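Drurnell Karting Park – Race Marshals and Timing Crew Wanted for the 2022 Season

Posted Friday, February 18, 2022

Drurnell Karting Park is hiring part-time race marshals, pit lane staff and timing assistants for the coming season. The Wumudell Kart Series moves to our track this year, with 8 race weekends and the first one in May. We also run rental sessions and club practice all year, so there is work outside the race weekends for people who want it.

You don't need racing experience for most of these jobs. You do need to be able to pay attention for long stretches, take instructions over a radio and stay polite with drivers and parents who have just lost a position.

The track

The circuit was resurfaced last fall and the hairpin at the far end was widened. Lap times have dropped, and the braking zone into turn 1 is a lot busier than it used to be. We have added a marshal post there and another on the outside of the back chicane. Both need to be staffed whenever karts are on track, and that is the main reason we are hiring.

A typical Wumudell weekend has up to 85 entries, from cadets through senior two-strokes. Saturday is practice and qualifying. Heats and finals are the next day.

Open positions

Track marshal. You work at an assigned post, show flags as directed by race control, report incidents and help move stopped karts once the section is under yellow. Marshals rotate posts after every second session. You will be on your feet most of the day and must be able to lift one end of a kart with another person.

Pit lane and grid assistant. You check that karts line up in the right order, that drivers have helmets fastened and neck collars on, and that nobody but one mechanic per driver is on the grid at the one-minute board. This job suits someone with a loud voice.

Timing assistant. You hand out and collect transponders, match them to kart numbers, and post results after each session. We use a standard loop system and will train you on the software. You should be comfortable with a spreadsheet. The timing room is indoors.

Scale and parc fermé. You weigh kart and driver together as they come off track and write down the reading. Karts stay with you until the scrutineer releases them. We would like someone with a little karting background here – you will get questions about ballast.

What we pay

Marshals, grid assistants and scale crew are paid by the day, and the rate depends on the post and your license level. Timing assistants are paid by the hour. Current rates are on the sheet we send out with the application form. Crew who work all 8 race weekends get a season bonus of $500, paid with the last check of the year.

Lunch and drinks are provided on race days. The crew room is next to the timing office and has lockers, a refrigerator and a microwave. Tell us on the form if you have a food allergy. 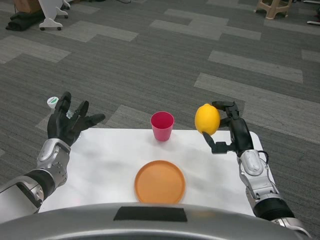

Training

All new crew attend one paid training day before the season starts. The morning is in the classroom: flags, radio calls, incident reports and the order of events for a race day. In the afternoon we go out on the circuit with rental karts and practice yellow flag sections, red flag stops and kart recovery.

If you already hold a marshal license from another series, bring it with you. You can skip the classroom part but not the track part. Our recovery procedure changed when the barriers were replaced with the Brerkanard plastic blocks, and people who learned on tires tend to stand in the wrong place.

Requirements

You must be 18 or older for any trackside post. Applicants aged 16 and 17 are welcome to apply for timing.

You need closed shoes with a solid sole. No running shoes with mesh tops, please. We supply gloves, rain gear, a radio and an orange vest. Please don't wear red, yellow or green clothing at a flag post.

You need your own way of getting to the track. Crew sign-in on race days is at 7:00 a.m. and there is no bus that early. Parking for crew is behind the Ateş kart shop, through the second gate. The first gate is for trailers only.

Color vision is checked for flag posts. If you can't pass it, ask us about grid or scale.

Members of a driver's family can work for us, but not at a post or on the scales while that driver's class is running. Tell us in advance and we will plan the rotation around it.

How to apply

Pick up a form at the front desk or ask for one by email through the contact page. On the form, list the positions you are interested in, in order, and mark any race weekends you can't work. Missing one or two weekends is fine. Missing more than that makes it hard to put you on a trackside post, though we can still use you for rental sessions.

We reply to everyone who applies. If we think there is a match, we will invite you to a short meeting at the track, normally on a weekday evening when practice is running, so you can see what the job looks like before you say yes.

Applications stay open until the posts are filled. Timing usually fills first.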